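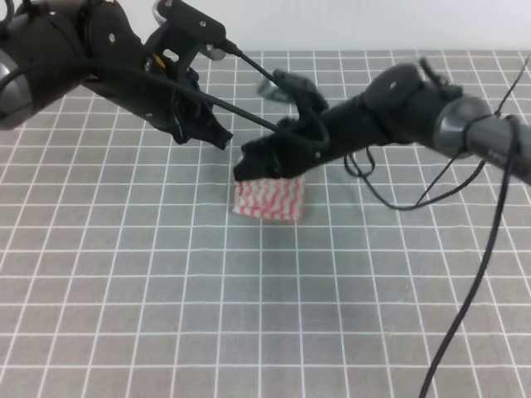 Sesham Public Bleed Control Cabinet
Cevodar Safety Supply
$763 including GST, cabinet and kit
Product code: SPB-17

G'day, I'm Onyekachi Ojo, and I look after the emergency gear at Cevodar. The Sesham is the one people ring me about most - usually someone who runs a train station, a shopping centre or a big outdoor event and has just been through a security review. If an attack or a bad accident happens in a crowded place, the people standing nearby are the first ones who can do anything about serious bleeding, and they need something to do it with. So we put the gear on the wall where they can get at it!

The cabinet is powder-coated steel with a clear front panel and a big pull handle (I can open it in winter gloves, I've tried). Pull the handle and a loud alarm goes off, so staff know it's been opened. You can turn the alarm off with the key if you're doing a check or running a drill, and please do remember to turn it back on afterwards. I've forgotten once and had a very polite email from a library.

What you get

Wall cabinet with alarm, two keys and mounting bolts
Four grab packs, each one sealed
Tourniquet, pressure dressing, wound packing gauze, gloves and shears in every pack
Foil blanket and marker pen in every pack
Picture card with the steps, in large print
Overhead sign, readable from 40 metres

I like the separate packs a lot. The older Plislow cabinet we used to sell had everything in one bag, and in drills you'd get one person holding the bag while everyone else stood around asking for things. With the Sesham you can hand a pack to each person who's willing to help and they've all got the same stuff.

Size and fitting

It weighs 11 kg full and takes two people to hang comfortably. Brick and concrete are fine with the bolts supplied. For plasterboard you'll want to go into the studs, or add the Sayce backing plate, sold separately. It's rated for sheltered outdoor spots - a covered platform or an awning is okay, open weather isn't. If you need it on a fence or a pole, talk to me first.

Checks and refills

Look it over once a month: seals unbroken, alarm light green, nothing past its date. The dates are printed on the outside of each pack so you don't have to open anything. Refill packs are sold one at a time, and if a pack gets used in a real emergency we'll replace it free, just send me a note with your order number.

Do people need training?

The card will get a beginner through it, but a short course is well worth doing, and I'd get your front desk and security staff through one before the cabinet goes up. And it doesn't replace calling an ambulance. The emergency number goes on the door sticker, so tell us which country you're in when you order.

Delivery

In stock now, most orders leave us within 17 business days. Signs in a second language add a bit to that.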